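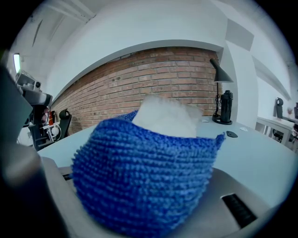

Edit Magyar
My Cadeo coin with the fossil egg came in a hard capsule, but the capsule is cracked. How should I keep it until a new one arrives? I thought of a blue knitted pouch with white fluffy stuffing in it. The coin cost me 291 euros, so I am a bit nervous.

Satish Kurian
Do not use wool for long – fibres can mark the surface. Leave it in the cracked capsule and hold it only by the rim.

Zoltán Boros
Same with mine. Cadeo sent a new capsule in 5 days.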